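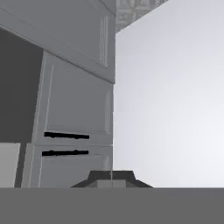
One student wrote in after the last session to ask why a lander cannot simply fall through the air on a parachute all the way to the ground, as capsules do on Earth, and whether the extra engines are worth their mass. The question is a fair one and these notes are arranged to answer it.

Unit 3: Entry, descent and landing in a thin atmosphere
Handout, revised 30th April

3.1 What has to be removed

A craft arriving at Mars on a direct path meets the top of the atmosphere at between five and six kilometres per second. Kinetic energy goes with the square of speed, so most of the work is done early. By the time the speed has halved, three quarters of the energy has gone. The heat shield does nearly all of this. The parachute and engines deal with what is left, which is small as a share of the total but still enough to destroy the craft.

Surface pressure on Mars is below one hundredth of that on Earth. The air is thick enough to need a heat shield and too thin to stop a heavy craft by drag alone.

3.2 Terminal speed

When drag balances weight:

m g = ½ ρ v² Cd A

so that

v = √( 2 m g / (ρ Cd A) )

Keep m, Cd and A fixed and compare the two planets. Gravity on Mars is lower by a factor of 0.38, which helps. Density is lower by a factor of about 60, which does not. The ratio of terminal speeds is √(0.38 × 60), a little under five. A canopy that would bring a load down at 10 m/s on Earth brings the same load down at nearly 50 m/s on Mars.

To get back to 10 m/s by canopy size alone, the area must rise by a factor of 23 and the diameter by the square root of that. Cloth mass rises at least as fast as area. Opening loads rise too, and the lines and fittings must be sized for them. This is the answer to the question above for anything heavier than a small probe.

3.3 The Erura case

Erura is the study lander used for the rest of this unit. The entry mass is 3967 kg, including the shield and back cover. Assume a single supersonic canopy. The landing legs are rated for a vertical speed of 2 m/s at touchdown, with an allowance for sideways speed given in the data sheet.

Sequence:

Entry interface
Peak heating
Peak deceleration
Canopy opens
Heat shield released
Radar begins to return height and speed
Back cover and canopy released
Engines lit, powered descent
Constant speed leg
Touchdown and engine cut-off

Note the order of heat shield release and radar. The antenna sits behind the shield and returns nothing useful until the shield has fallen well clear. A late canopy therefore costs time twice.

3.4 Powered descent

The engines must cancel the remaining speed and also hold the craft up while they do so. Any time spent hovering is propellant spent for no change in speed. This loss is g multiplied by burn time for a vertical descent. For a burn of 28 s:

3.71 × 28 = 104 m/s

Add this to the speed at canopy release to get the total velocity change, then use the rocket equation from Unit 1. Use the mass after the shield, back cover and canopy have gone. Using the entry mass here is the most common error in marked work.

3.5 Sources of error

Density in the upper atmosphere varies with season and with dust. Brolley, the simulator on the teaching machines, offers a January profile and a dusty profile. Run both. The spread in height at canopy opening is larger than most people expect.

Wind is applied below 10 km only. Mahasneh is the reference site and its ground height is below the datum, so there is more air above it than at the alternative site. Check which site is loaded before comparing results with anyone else.

Tradix output files give speed relative to the rotating surface. Brolley gives inertial speed by default. Convert one or the other before plotting both on the same axes.

3.6 Work to hand in

a) Find the terminal speed of Erura under the canopy at 2 km above the Mahasneh site. State the density used.
b) Find the propellant mass for powered descent with the burn time given in 3.4.
c) Repeat (b) with the burn time doubled and comment on the change.

Show units at each step. Answers to three significant figures.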